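Home | Topics | Ask Us | For Grown-Ups

What Is a Food Bank, and How Does It Work?

Have you ever dropped a can of soup into a big box at school or at the grocery store? Then you have already been part of a food bank! But where did that can go next? Who got to eat it? Let's follow it and find out, because it goes on quite a trip.

A bank with no money in it

When you hear the word "bank," you probably think of coins and dollar bills. A food bank works a little like that, only people put in food. Families, farmers, bakeries and stores all give what they can. Then the food goes out again to people who need it.

Why would somebody need it? Lots of reasons! Maybe a parent lost a job, or got sick and had to stay home from work for a while. Maybe the car broke down and fixing it used up the grocery money. It can happen to anyone, in any town, and it can happen to the nicest family on your street.

Food bank or food pantry?

People mix these two up all the time (grown-ups too). A food bank is usually a giant building, like a warehouse, with shelves up to the ceiling and trucks coming and going. A food pantry is smaller. It might be one room at a church or a library, and it's the place where families come to pick up their groceries. The food bank sends food to the pantries, and the pantries hand it out.

The food bank in Asten, for example, is called Givia. It started in a garage with one freezer! Now it sends food to seven pantries, and the one farthest away is in Asstead, on the other side of the river. On a busy morning the first truck leaves at 6 a.m., when most of us are still asleep.

Your can goes on a trip

So, back to your can of soup. First a driver picks up the box and brings it to the warehouse, where it gets weighed. A full bin can weigh 500 pounds, which is more than a grown-up lion!

Next comes sorting, and this is the part kids often get to help with. Sorters look at every single can and box. Is there a date on it? Is it dented along the edge? Has the bag been opened? Anything that isn't safe gets taken out. The rest goes into groups -- soup with soup, beans with beans, cereal with cereal.

"The kids are faster than I am," says Femke Stevens, who runs the sorting room at Givia. "They spot a missing label from across the room. And they always want to know who gave us the canned octopus."

After that the cans are packed into boxes and loaded on a truck. A family picks up your soup at their pantry, takes it home and heats it up for supper. Yum!

What about fresh food?

Cans are great because they last a long time, but everybody needs fresh food too. Apples, carrots, milk, eggs, bread -- these have to move fast! Food banks have huge refrigerators you can walk right into, and some of the trucks are cold inside as well.

Some of the fresh food comes from farms. Macaraeg Farm grows more squash than it can sell, so every August the family there fills crates for Givia. Last summer they gave roughly 2000 pounds of it. That is a LOT of squash soup.
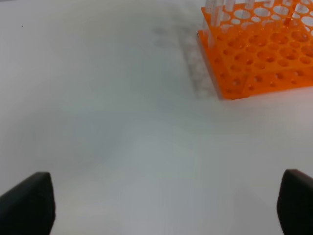 Farmers also give vegetables that look a bit funny. Have you ever seen a carrot with two legs? Stores don't always want those, but they taste exactly the same as the straight ones, and they're much more fun to peel.

How can you help?

You don't have to be a grown-up and you don't need a lot of money. Ask your teacher if your class could try to collect 100 cans. Before you start, look up your local food bank and check its wish list. Peanut butter, tuna, rice and canned fruit are on nearly every list, and so are things you might not think of, like diapers and toothpaste.

You can also make cards to tuck into the boxes. A drawing of your dog or a really good joke can make somebody's day! And if your family ever needs to visit a pantry, that's okay too. The food is there for you.

Words to know

Donate: to give something to help others.
Pantry: a place where food is kept, or where families can pick it up.
Perishable: food that spoils quickly, like milk or strawberries.

More to explore
What Does a Charity Do?
How to Run a Bake Sale
Why Do People Give Blood?
Coats for Winter: How a Coat Drive Works

Contact us | Copyright, all rights reserved | Back to top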